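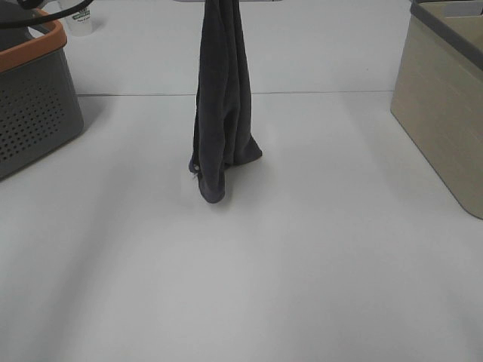
Gray towel, lower end on the table, beside the storage basket with the orange rim. Pemora Residence Services, linen room.

1/ Pemora Residence Services has revised its guidance on the folding and storage of household towels. The main points are set out in this thread for residents and for staff at the Grerkholm and McKinnon buildings. The revision takes effect in February 2026.

2/ The guidance applies to hand towels, bath towels and kitchen cloths. It does not apply to bed linen, which remains under the instructions issued last July.

3/ Towels should be folded on a clear, flat table. A pale surface is preferred for dark towels, as lint and stray threads are easier to see against it. Please wipe the table before starting and again between loads.

4/ A towel lifted from one point will gather into a narrow column, with the creases running down its length. Lower it to the table, find two neighboring corners and open the cloth out fully before making the first fold.

5/ Smooth the towel from the center toward the edges with the flat of the hand. Do not pull on the hem. Loose threads at the hem should be trimmed with scissors and never pulled by hand.

6/ Hand towels: fold in half lengthwise, then in half again, then in three across the width. The finished piece should fit the 20 cm shelf divisions in the Grerkholm linen room.

7/ Bath towels: fold in three lengthwise, then in half twice. The McKinnon shelves are shallower, and bath towels there should be rolled after the first fold. Mélanie Thibodeau can show staff the rolled method on request.

8/ Kitchen cloths are folded in four and kept apart from hand and bath towels at all times. This point was raised by several residents last year and is now a written rule.

9/ Baskets. Folded towels go into the baskets on edge, with the fold facing up, so that one can be taken out without disturbing the others. Baskets should not be filled above the rim. Perforated baskets are preferred in both buildings for the air flow.

10/ Towels that are still damp must not be placed in a basket, perforated or otherwise. Return them to the drying rail for at least 15 minutes and check again at the hem, where moisture stays longest.

11/ Laundry and cleaning products are not to be stored inside towel baskets. Bottles should stand upright with the cap closed and the label facing out. Any product without a readable label should be handed to Beatriz Quintela.

12/ Dark towels. Charcoal, navy and black towels are washed separately for the first three washes. Fabric softener is not used on any towel supplied by the residence. Residents remain free to use it on their own towels in the resident machines.

13/ Worn towels. A towel with a torn hem or a hole is withdrawn and entered on Form 17. Withdrawn towels are cut down for cleaning cloths at the McKinnon building.

14/ A question received from a resident on the second floor: may towels be stored in the bathroom cabinet? Yes, if the cabinet door closes fully and the towels are dry.

15/ Printed copies of the guidance are available at both front desks. Staff questions should be addressed to Karine Zacharias, Linen and Supplies, extension 771. Residents may write to the front desk of their own building.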